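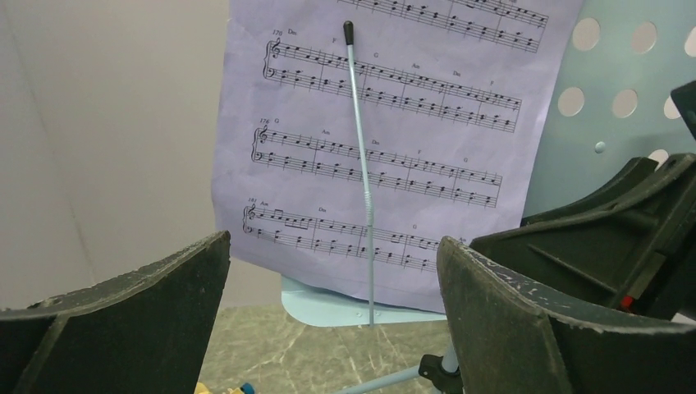 Foro Kulon > Manipulación y aprendizaje > Recogida de demostraciones

Tema: Tareas con atril y partituras, ¿cómo escribís las instrucciones?

pentagrama_gris
Buenas tardes a todos. El español no es mi primera lengua, pido disculpas si alguna frase suena rara. Desde agosto recojo demostraciones con pinza para un proyecto que llamamos Gustunora. La idea es que el modelo aprenda tareas alrededor de un atril de música: poner una hoja, quitarla, apoyar la batuta, recoger la batuta, mover el atril. Tengo 147 episodios guardados y el objetivo es llegar a 500.
Mi duda es sobre el texto que acompaña cada episodio. Yo escribo una frase corta, por ejemplo "coge la batuta del atril". Mi compañera de laboratorio prefiere una frase para cada movimiento: acercarse, cerrar, levantar, retirar. Quisiera saber qué hacéis vosotros antes de que sea demasiado tarde para cambiar.

mordaza_sur
Una frase por episodio y ya está. Nosotros etiquetamos por movimientos en el proyecto Fokitz y fue un trabajo enorme para muy poca mejora. Además cada persona ponía el corte en un sitio diferente.

Teodolito77
No estoy de acuerdo con mordaza_sur. Para tareas cortas vale, pero mover un atril plegable es una tarea larga, con varios contactos. Si el episodio falla en el tercer contacto, con una sola etiqueta tienes que tirar todo. Con etiquetas por tramo puedes salvar la primera parte.

mordaza_sur
Puedes salvarla, sí, si alguien tiene tiempo de revisar los cortes. ¿Quién lo tiene?

pentagrama_gris
Gracias a los dos. Creo que haré una prueba con dos grupos, uno con la frase única y otro con tramos, y compararé. La batuta es lo que más me preocupa. Es blanca azulada y fina, va delante de una hoja muy clara llena de líneas negras, y con la cámara de muñeca la detección la confunde con las barras de compás. La punta negra ayuda bastante.

lija_fina
¿Has pensado en quitar la partitura en esos episodios? Fondo liso, batuta sola. Cuando el modelo coge bien, vuelves a poner la hoja.

Teodolito77
Yo haría justo lo contrario. Si al final la batuta va a estar sobre una partitura, que la vea así desde el principio. Y cambia de página a menudo, porque si siempre está el mismo papel con Dm, F, G y Am en los mismos sitios, el modelo puede usar esos acordes como referencia para situar la mano. Nos pasó con una etiqueta de caja.

pentagrama_gris
Eso no lo había pensado, muchas gracias. Cambiaré la hoja cada pocos episodios y también su inclinación. El papel se arruga un poco con el uso y se curva por abajo, supongo que esta variación es buena para los datos.

lija_fina
Es buena mientras la apuntes. ¿Y el suelo? Si vas a mover el atril, las patas importan más que la parte de arriba. ¿Lo tienes despejado?

pentagrama_gris
No, está con cosas a propósito. Hay partituras sueltas en el suelo, un tablero de ajedrez contra la pared, un carrito de plástico color crema con ruedas azules y alguna pieza pequeña. Quiero que la pinza encuentre el tubo o la pata del atril también con este desorden. El tubo central y la pata tienen el mismo azul claro, y la articulación negra entre ellos es el punto que uso para explicar a los operadores por dónde pasar los dedos.

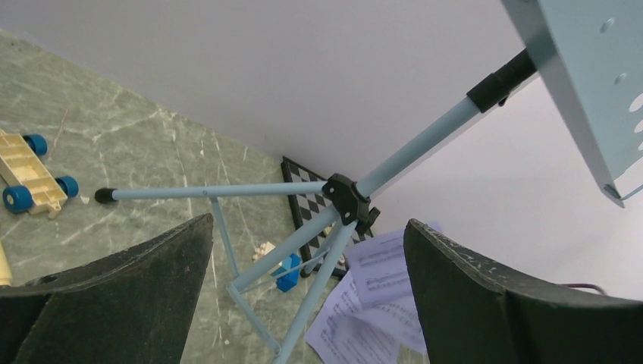 Propuesta de normas para los operadores (segunda versión)

pentagrama_gris
Con vuestras respuestas he escrito esto. Corregid sin miedo, también la gramática.
Anotar qué objetos hay en el suelo antes de grabar, y no tocarlos hasta el final del episodio.
Nombrar siempre las partes igual: bandeja, tubo, collar de ajuste, articulación, pata. No mezclar "pie" y "pata".
Si la pinza toca el atril sin querer, seguir grabando y marcar "contacto no previsto".
Máximo 2 intentos de agarre. Después se cierra el episodio y se marca como fallo.

mordaza_sur
Lo de los 2 intentos me parece poco. Los reintentos son lo más valioso que vas a grabar. En Morrison guardamos todos.

Teodolito77
Aquí le doy la razón. Yo no pondría límite, solo un tiempo máximo.

lija_fina
Yo sí lo dejaría. Un operador cansado hace reintentos muy malos y luego el modelo los copia. De gramática, todo bien.

pentagrama_gris
Entonces pongo un tiempo máximo en el grupo con tramos y dejo el límite en el otro.

Teodolito77
Eso te cambia dos cosas a la vez y no sabrás cuál hizo efecto. Elige una regla para los dos grupos.

pentagrama_gris
Es verdad. Tiempo máximo para ambos, y escribo aquí cuando tenga los resultados.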